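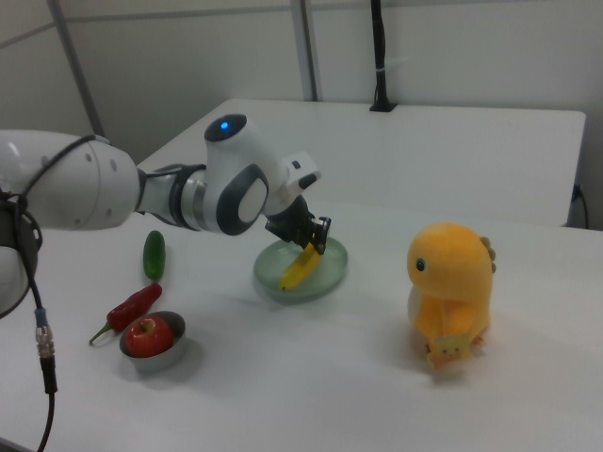
Asanka Seneviratne reckons a banana is at its best for a day and a half, and that most households miss it. The fruit comes home green at the tips, sits in the kitchen until everyone agrees it is ready, and then goes spotty before the bunch is half gone. What happens next depends on the household. Some freeze them, some bake, and a good many go in the bin.

Food waste at home is usually talked about in terms of leftovers, but fresh fruit and vegetables make up a large share of it, and fruit has its own pattern. People buy it with good intentions at the start of the week and eat it according to mood. In Wamel, a town with two supermarkets and a Saturday-style growers' market that has shifted to weeknights, a group of neighbours spent last November writing down what they threw out.

There were 47 households in the Wamel diary. Each was given a kitchen scale and a notebook and asked to weigh anything edible before it went to the compost or the red-lid bin. Peels and cores didn't count. By the end of the month, 44 households were still filling in their pages, a better result than the organisers had planned for. Bananas, bagged salad and bread were the three items that turned up most often.

Nusrat Bandara put the diary together and typed up the results at her dining table. She had expected families with small children to waste the most. They did waste plenty of half-eaten fruit, but couples without children threw out more whole pieces. "They buy a bunch of six because it's there," she says. "Then they're out for dinner twice and away on the weekend, and it's all gone soft."

Ripening is simple enough chemistry. A banana gives off ethylene gas, which tells the fruit to turn its starch into sugar and soften. The gas also affects whatever is sitting beside it, so a shared bowl can push avocados and pears along faster than anyone wants. Separating the bananas from other fruit was the first change the group tried. Several people hung theirs from a cup hook under a cupboard.

The fridge was harder to sell. Most of the diary keepers had been brought up never to put a banana in one, and the skin does go brown in the cold. The flesh holds up well for several more days if the fruit was ripe when it went in. Put in green, it may never ripen properly. One household on Fledlow Road kept its bananas in the crisper for the rest of the month and recorded none thrown out after that.

Shops have a part in this too. At Adeyemi, the greengrocer opposite the Wamel post office, loose singles sit in a tub by the register and cost the same per kilo as a bunch. The tub used to be emptied into the pig bucket every night. These days it is usually sold out by 4 in the afternoon, mostly to school kids and to people on their own who want one for the morning. The shop also bags up the spotted ones for bakers at a reduced price.

Wirnel, the larger of the two supermarkets, will let customers break up a bunch but doesn't advertise it. Bandara asked for a sign. She has been told it is being looked at.

The diary has its limits. People who agree to weigh their rubbish are already paying attention to it, and several admitted they ate things they would otherwise have tossed, just to avoid writing them down. One notebook has an entry for 91 grams of coriander with the word "again" next to it in capitals.

A second round is planned for late summer, when stone fruit is cheap and kitchens are hot. Bandara wants more renters in it and more people who live alone. The scales are in a box in her hallway, and new diary keepers can collect one from Adeyemi during shop hours.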